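Filed under: Robots, Home workshop
Posted Nov 19, 2019 by the author

So we've passed 152! That's 152 complete goes at the washing-up rack, each one guided by hand from start to finish, and all of them saved for the model to learn from. The target is 200 before I let myself train anything, and I'm itching to start (I've already tidied the folders twice, which helps nobody but me).

For anyone new, the project is called Tautahi, and the idea is to teach an arm to deal with crockery by copying what I do when I steer it. I move the controls, the arm follows, and the wrist camera saves what it sees along with where every joint was at the time. Back in March I was recording on the Vurkex kit and losing a good half of my evenings to dropped connections. Since moving over to Ruvanov for the logging I've had 2 bad files. Two! I could hug it.

Mugs are my favourite bit. I've been going in by the handle, with one finger either side, and I try to come at it from a slightly different angle each time so the model doesn't learn one stiff little movement and nothing else. A pink mug with a yellow one right up against it is a lovely test — the pads have to close on the handle while the neighbour is in the way.

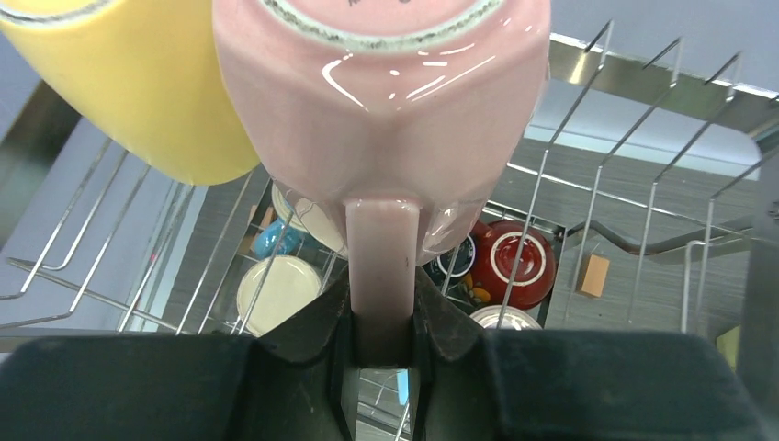

A reader going by Mikside wrote in to say that I should be keeping my fumbled grasps as well, and that 200 clean examples would teach the arm nothing about getting itself out of trouble. Fair point, and I've been chewing on it all week. I used to delete any run where I missed and had to go back in. Now I'm keeping them, so long as I do get hold of the thing in the end, and marking them in the notes so I can train with and without.

Mikside also reckons I'll want 1000 before bowls work properly. Gulp! Bowls are harder, I'll admit, as there's no handle to aim for and I keep changing my mind about which part of the rim to take. I'm going to do the next batch with bowls only, and shuffle the rack between every run.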